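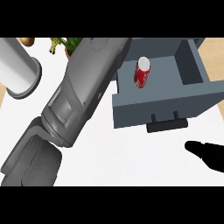

Bild: Rendering aus unserer Simulation / Werkstatt Onwood

Protokoll vom Werkstatttreffen, Gruppe Roboterarm

Donnerstag, im hinteren Raum der Gemeinschaftswerkstatt Onwood. Angefangen haben wir um 19 Uhr, also eher um Viertel nach, der Kaffee war noch nicht durch. Das Protokoll habe diesmal ich erwischt. Wer etwas vermisst, schreibt es mir bitte bis zum nächsten Treffen, dann trage ich es nach.

Tagesordnung: Protokoll vom letzten Mal, Stand Simulation, Stand Schrank, Arm und Netzteil, Geld, Nesside, Sonstiges

1. Protokoll vom letzten Mal
Angenommen. Eine Korrektur: Die Unterarmschalen werden aus PETG gedruckt, da stand PLA. Mein Tippfehler war das nicht, ich sag's nur (und ja, ich weiß, beim nächsten Mal bin ich dran).

2. Stand Simulation
Damit haben wir wieder am längsten zugebracht, war aber auch das Schönste am Abend! Der virtuelle Tisch steht jetzt mit allem Drum und Dran: Arm in Grau, der Schrank mit der ausgezogenen Schublade, die Coladose aufrecht hinten links in der Schublade, dazu die Topfpflanze und der übrige Kram auf der Platte. Die Aufgabe bleibt dieselbe wie beim letzten Mal, Dose aus der Schublade holen und auf dem Tisch abstellen, ohne sie umzuwerfen. Schublade zuschieben kommt erst danach.

Längere Diskussion über die Position der Dose. So dicht an der linken Schubladenwand wird es für den Greifer eng, sobald er von der Seite kommt. Ein Vorschlag war, sie einfach in die Mitte zu stellen. Ich war dagegen und bin es immer noch, in einer echten Schublade stehen die Sachen ja auch irgendwo. Wir haben uns darauf geeinigt, zuerst den Griff von oben sauber hinzubekommen und die Dose zu lassen, wo sie ist. Danach wird die Position zufällig gestreut, auch dicht an die Trennwand rechts.

Der Griff an der Schublade (schwarzer Bügel auf zwei Stegen) ist im Modell jetzt ein eigenes Teil. Vorher war er mit der Front verschmolzen und hatte eine Kollisionsform wie ein Backstein, da konnte gar kein Finger dahinter. Wer das noch in der alten Datei hat: bitte löschen, nicht umbenennen, nicht in einen Ordner "alt2" schieben. Löschen.

Ein Teil, vermutlich ein Finger, wird in der Ansicht derzeit komplett schwarz gerendert. Vermutung ist ein fehlendes Material, könnte auch eine verdrehte Normale sein. Stört die Physik nicht, sieht halt komisch aus. Wird angeschaut, wenn Zeit ist.

Schatten: Der Arm wirft auf der Tischplatte so gut wie keinen. Für die Kamera am echten Aufbau wird das ein Thema, bei uns hängt die Deckenlampe genau über dem Tisch und macht ordentlich dunkle Kanten. Beschluss: zweite Lichtvariante anlegen, eine Lampe von oben, hart. Die helle, gleichmäßige Variante behalten wir zum Suchen von Fehlern.

Die nächste Serie soll 500 Durchläufe haben, über Nacht auf dem Rechner unter dem Fenster. Bitte den Zettel am Gehäuse beachten und NICHT den Stecker ziehen, um das Handy zu laden. Es gibt eine Steckdosenleiste an der Werkbank.

3. Stand Schrank
Der echte Schrank wird nach dem Modell gebaut und diesmal nicht umgekehrt, das hatten wir ja schon mal und es war ein Elend. Korpus ist verleimt. Die Schublade läuft auf Auszügen aus der Restekiste, die leider beim Zuschieben auf den letzten Zentimetern selbst einziehen. Für Menschen nett, für unseren Arm nicht, der wird da einfach mitgenommen. Wir bauen die Dämpfer aus. Falls das nicht klappt, kommen einfache Rollenauszüge rein.

Farbe: blaugrau, wie in der Simulation. Matt! Der Glanzlack, der im Regal steht, ist für das Fahrradprojekt. Die innere Trennwand wird erst eingesetzt, wenn die Schublade ordentlich läuft, sonst kommt man mit dem Schraubendreher nicht mehr hin.

4. Arm und Netzteil
Das Schultergelenk hat nach wie vor Spiel. Wir haben den Arm ausgestreckt und am Ende gewackelt, das spürt man deutlich. Verdächtig ist der Riemen, der neue mit 200 Zähnen ist bestellt. Bis er da ist, wird nichts mehr nachgespannt, das Lager jault sowieso schon.

Die Encoder liefern 4000 Schritte pro Umdrehung, in der Konfiguration stand noch der Wert von den alten Motoren. Das erklärt, warum das Handgelenk am Montag so beherzt gegen den Anschlag gefahren ist. Korrigiert und eingecheckt. Bitte alle einmal neu ziehen, bevor ihr irgendwas bewegt.

Not-Aus: Der Taster sitzt im Moment links am Tisch, also genau auf der Seite, von der der Arm hereinragt. Man greift im Ernstfall unter dem Arm durch. Fanden alle doof. Er wandert nach vorne an die Tischkante, und bis dahin läuft der Arm nur zu zweit.

5. Geld
Im Topf für den Arm sind noch 901 Euro. Davon gehen Riemen, Lager und Auszüge ab, die Rechnungen liegen in der blauen Mappe. Der Wunsch nach einer Tiefenkamera wurde wieder vorgetragen (von mir, ich gebe es zu) und wieder vertagt. Erst muss die Schulter in Ordnung sein. Na gut.

6. Nesside
Die Werkstatt in Nesside hat gefragt, ob sie unsere Szene samt Schrank und Dose übernehmen darf, für ihr eigenes Projekt, das bei ihnen Ibarra heißt. Klar darf sie! Sie bekommen die Dateien mit der neuen Griffgeometrie, sobald die harte Lichtvariante drin ist. Im Gegenzug schicken sie uns ihre Fingeraufsätze mit der weichen Auflage, die würde ich gern an einer vollen Dose probieren. Mit leeren Dosen drücken wir bisher zu fest zu, die Beulen könnt ihr im Pfandsack besichtigen.

Zum Bastlertag in Gosthorpe im Mai: Wir würden gern hin, aber nur mit dem echten Arm und nur, wenn der Not-Aus umgesetzt ist. Ob es den großen Tisch braucht oder der kleine mit den Klapprollen reicht, wird beim nächsten Mal entschieden. Wer ein Auto mit langer Ladefläche hat, bitte melden.

7. Sonstiges
- Der Absaugschlauch an der Fräse hat ein Loch. Klebeband ist dran, neuer Schlauch wird gesucht.
- Die Topfpflanze auf dem echten Tisch braucht Wasser. Die in der Simulation sieht deutlich besser aus.
- Filament bitte nach dem Drucken zurück in die Trockenbox, Deckel zu.
- Der 3-mm-Inbus ist wieder weg.

Aufgaben bis zum nächsten Mal
Harte Lichtvariante anlegen und Serie starten: Simulationsgruppe
Dämpfer aus den Auszügen ausbauen, Front grundieren: Holzgruppe
Not-Aus versetzen: Elektrogruppe, bitte vor allem anderen
Dateien für Nesside zusammenpacken: mache ich

Schluss war um 21:40 Uhr. Nächstes Treffen wieder am Donnerstag, gleicher Raum, und bringt bitte Tassen mit.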